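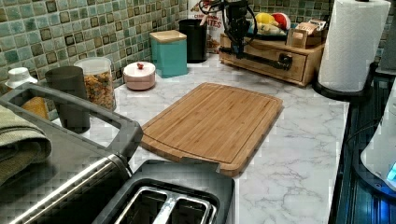 Shop Notes

Eight in the morning and the first job at Ikaddale is a cloth. Not code. A damp cloth, then a dry one, down the length of the arm and into the gap behind every joint, where crumbs go to live.

The kitchen cell has been up since October. One counter, real stone look, real toaster, real cereal. The small team that runs it wanted a kitchen that stays a kitchen, so the canisters stay along the tile and the paper towels stay on their holder. Makes for a nicer room. Makes for more maintenence, too.

Grease is the enemy. Flour is the other one. A factory arm gets a cage and a clean floor. An arm over a cutting board gets whatever is in the air that week, and toast crumbs are lighter than you'd think. The team uses plain microfiber and a mild cleaner, never sprayed at the machine, always on the cloth first. Learned that one early. A contact cleaner crept under a seal, and a joint cover had to come off on a Friday night.

After the cloth, cables. This is where most of the time goes. Every cell I have visited has the same trouble – the arm is fine, the wire is not. A cable that's too short pulls at the plug when the wrist turns. Too long and it snags. On a counter there is a lot to snag on. Jar lids, spoon handles, the corner of a box.

So, slack. The rule at Ikaddale is to move the arm by hand through its worst pose, the one where everything is wound up, and set the loop there. Not at rest. At rest every cable looks great. Then mark the spot with a paint pen and clip it. If the paint line has moved by Monday, something is pulling.

Clips get checked by finger, one at a time, bottom to top. A cracked one gets replaced, no glue, no tape. Giller, the supplier they settled on, sells them in bags of 200 and the current bag is half gone. "We go through them like gum," one tech told me, already on the next one.

The wear is not even, either. Cable runs that stay on a straight link last for months. The ones near a joint flex all day and the jacket goes dull first, then stiff. You can feel it before you can see it. Stiff means swap. Swapping takes 15 minutes if the spare is already cut to length and most of a morning if it isn't, so spares hang on a peg by the door, labeled, longest on the left.
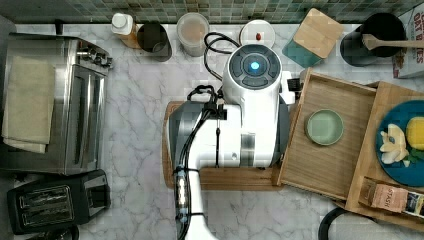

Power-up has its own order, and it is taped to the wall in the control room next door. Look at the arm first, screen second. Clear the space around the base, wake the controller, wait. Then check the status light, and on the white arm that is easy enough, a glowing blue center in a dark round panel on the end cap, with the looping cable coming up from behind it. Someone reads the light out loud, someone else reads the screen. They have to agree. If they don't, the whole thing goes down again and no one argues about it.

Next, the fasteners. Torque wrench on the mount bolts once a week, in a cross pattern. The gripper screws get done more often, they see more knocks. A Prollis driver lives in the drawer for that, preset, and there is a firm rule against lending it to anybody building furniture. Loose gripper screws show up as sloppy picks long before anything rattles, and people blame the software for days.

Then a slow run. Quarter speed, nothing in the gripper, one hand near the stop button. Listening mostly. A good joint hums. A dry one has a sort of grit in it, and the log sheet has a column just for noise, filled in with words like "ticky" and "bit growly." Skinner, the contractor that does the yearly service, asked to keep that column. Says it beats the error codes.

Two people sign the sheet. Then full speed, and breakfast work begins – plates, boxes, teh toaster.

End of day is shorter. Arm parked high and clear, power down, cloth again. Board washed and stood up to dry. Any clip that popped goes in a coffee mug on the shelf, with the date on a scrap of tape. The mug was almost full when I left.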